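Community table service in Warkcombe moves to the old school building

April 27, 2019

The shared meals in Warkcombe will have a new address from next month. The Wendska association, which organizes the meals and also runs the small lending shelf for tableware, has signed an agreement to use two rooms in the former school on Crenshaw Road. The agreement is for 3 years and can be made longer if both sides wish it.

Until now the meals took place in the hall behind the library. The hall is well known to everybody who comes regularly, but it has a small sink and very little storage. At the end of each evening the tableware had to be packed in boxes and carried to a cellar on the other side of the street. In winter this was not a pleasant job, and a certain number of cups lost their handles on the way.

In the new rooms the tableware can stay where it is used. The larger room is for eating and has a row of high windows on the side of the yard. The smaller one was a preparation room for the science teachers, and it has two deep sinks, a drying rack and closed cupboards up to the ceiling. The doors of the cupboards were painted during the winter and the hinges were changed. One cupboard still does not close well, and it will be repaired before the opening.

The collection of tableware is larger than many guests believe. According to the list which Wendska keeps, it has 294 plates, most of them given by households in the town. Very few are from the same set. Some guests like this, and some have asked many times if it would be possible to buy one white service for all. The association discussed the question again in October and decided to keep the mixed plates. A new service would cost money which is needed for the kitchen, and the old plates are still good.

What will change is the way the tables are laid. In the hall, everything was placed in one pile near the door and each guest took what he or she wanted. In the school the tables will be prepared before the guests come in, with a plate and a mug at each place and something small for decoration in the middle. The decoration will follow the season. Guests who have objects at home that they do not need any more are invited to bring them, but they should be light and easy to wipe clean. Glass and real candles are not accepted, for reasons of insurance.

A separate shelf will be for children. The mugs on it are of plastic, and the lower boards are at a height that a child of four or five years can reach. Parents have asked for this for a long time. In the old hall the children's things were mixed with the others, and at a full evening it could take several minutes to find a small cup for a small child.

The costs of the move are not high. Wendska received a grant of $1000 from the Bavenus fund, and this money paid for the paint, the hinges and the new boards in the cupboards. The drying rack was already in the building. The association pays no rent in the first year, only its part of the heating and the water.
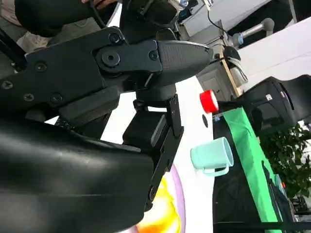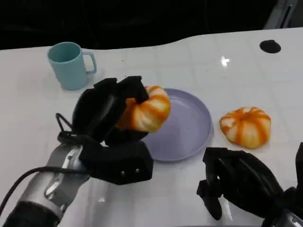 The first meal in the school will be a simple one, with soup, bread and a baked dish, and the doors open at six in the evening. Places are free of charge as before, but guests are asked to write their names on the list in the library so that the kitchen knows how much to cook. For the laying of the tables the association has chosen quiet colors, and the plate with the lavender rim and the pale green mug give a good idea of them. Orange will come from the decoration, and striped toy pumpkins like the two near the plate in the second picture are welcome for the autumn evenings. Anybody who has such pumpkins in a box at home can leave them at the library desk during the opening hours. Please put a paper with your name inside the bag if you want to have them back after the season.

The lending shelf will also continue. Residents can borrow plates and mugs for a birthday or another family occasion, for a maximum of 14 days. There is no fee, but the things must come back washed, and broken pieces should be reported so that the list stays correct. Pick-up and return will be possible one hour before each meal. The old return box in front of the hall will be taken away at the end of this month, and things left there after that date may be lost.

The entrance to the new rooms is from the yard and not from Crenshaw Road itself. There is one step at the door, and a ramp can be put there on request. Bicycles can be left along the wall under the windows. Car drivers are asked to use the parking area at the library, as the yard must stay free for deliveries.

Households that wish to give tableware to the collection should wait until the cupboards are filled and the list is checked. At this moment there are enough plates, but soup bowls and large serving spoons are missing. A notice with the exact needs will hang at the library and at the yard entrance.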